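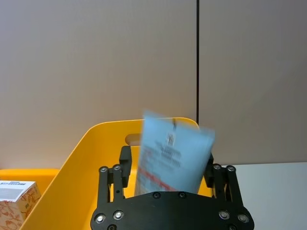 Storing tube-shaped packages upright in a plastic bin
posted by Kamrul Herath

I keep small tube-shaped packages in open plastic bins on a utility shelf, and I can't get them to stay upright. The bins are the yellow kind with an oval handle cutout in the back wall and a rim that curves at the corners. Each package is light blue with dark lettering, and I want the lettering readable from the front. With a full bin there is no problem. Once it drops to 5 or fewer, they slide down and end up flat on the bottom. Is there a divider that fits a bin with sloping walls, or should I change bins?

Shinji Kaneko
Measure the inside width at the base and again just below the rim. On tapered bins the two differ, and a rigid divider cut to the top width will not go down. Cut a trapezoid from corrugated plastic to both measurements, then trim the lower corners to clear the radius. Mine are 200 mm tall and have held since May. Two dividers per bin are enough – more than that and you lose finger room. If the packages still slide, put a piece of non-slip shelf liner on the base.

Fesmont
I just use a bookend. Push it up behind the last package as the bin empties.

Zakumero
Same as Fesmont, but the bookend tipped over in my bin. A folded piece of cardboard worked better. Check that your shelf is level too.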